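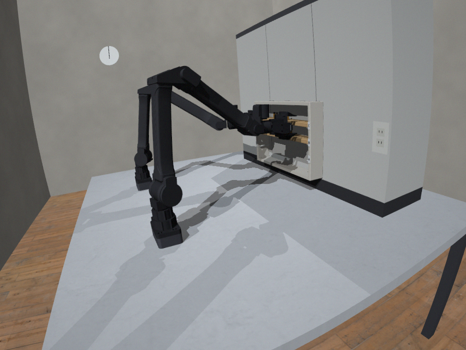 The Starlow cell in simulation, both arms at the open box on the cabinet front.

Starlow is a student robotics project run by the Teler club, which meets in the old drafting room at Eskildsen College. It's a simulated workspace with two robot arms and a cabinet, and the members write the code that makes the arms do shelf work in it. I've been in the club for three years and I look after this page, so expect a bit of "we" and "I" in what follows (the club wiki has never been strict about that, thank goodness).

Name and origins
The name came from Dagný Lauritsen, who started the project one September as a side task for second-year students. She wanted something people could work on from home on an ordinary laptop, and she had a notebook full of made-up village names. Starlow was the first one that fit on the login screen. The earlier attempt was called Stotach and had a single arm and a flat tray, and if you dig through the shared drive you'll still run into folders with that name on them. Please don't delete those! Half of our collision shapes still load from there.

The workspace
The room is kept plain on purpose. There's the big pale table, the tall cabinet with its open compartment, a wooden floor and a round clock on the wall. I love that clock. It does nothing at all for the task, but Bjartur Holst modeled it in his first week to learn the software and it has survived every clean-up since.

Both arms are bolted down to the left of the cabinet, one behind the other, and they have to share one opening. Most of the trouble in Starlow comes from that. With one arm you plan a path and off you go, but with two you have to think about elbows, and the elbows are always somewhere you forgot about. New members usually spend their first few evenings watching one forearm swing straight through the space where the other one wants to be – we all did it, and it's a pretty good way to learn.

How a run works
A run starts from a saved layout of the shelves and ends when the script says it's finished or the time limit hits, whichever comes first. The limit is 80 seconds for beginners and you can set it lower once you're comfortable. Members write a short plan for each arm, and the simulator steps through both plans together. If the arms touch each other, the run is marked as a clash and you get a log file, which is long and ugly and really worth reading from the bottom up.

The usual jobs are reaching for something on a shelf, moving it along a little, or swapping two items between shelves. The last of those sounds easy. It took my group most of a winter.

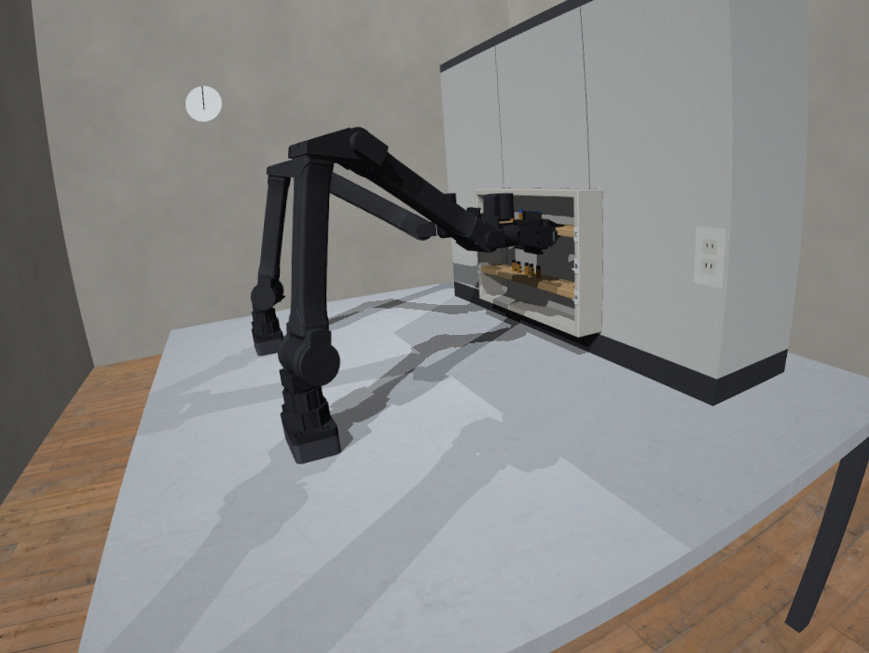
The front arm's gripper over the upper shelf, with small bottle-like items on the shelf below.

Shelf layouts
There are 57 layouts in the current set, and anybody in the club can add one. Some have only a single item, and others put little bottle shapes close together so the fingers have hardly any room. I like the ones with something small on the upper shelf, where the gripper itself hides what you're after from most of the camera views. You end up trusting your numbers more than your eyes, and then you find out how good your numbers are.

The shelves have stepped edges in the model, and that matters more than you'd guess. A gripper that comes in a touch low will catch the edge and push instead of lifting. Bjartur wrote a nice helper for this that raises the wrist just before it enters the box, and nearly everyone uses it now. (I held out for a year with my own version. Mine was slower.)

The spring meet
Once a year the club holds an open meet, where teams of up to 8 get a fresh layout in the morning and have the rest of the day to solve it. The latest one was on 6th April. Points are given for finished moves and taken away for clashes, and the starting score is 2000, a number Dagný picked so that even a rotten day leaves you with something on the board. Visitors are welcome and can try the beginner layouts on the spare machines by the window.

Known problems
The shadows are heavy on slower laptops, and turning them down in the settings helps a lot. The rear arm sometimes starts a run with its wrist turned halfway around – reload the layout and it sorts itself out. There's also an old bug in the swap script that mixes up the upper and lower shelf if you rename an item halfway through. I have a fix for that one on my own branch and will merge it when the tests pass.

See also
Stotach (single-arm version)
Teler club meeting notes
Writing your first two-arm plan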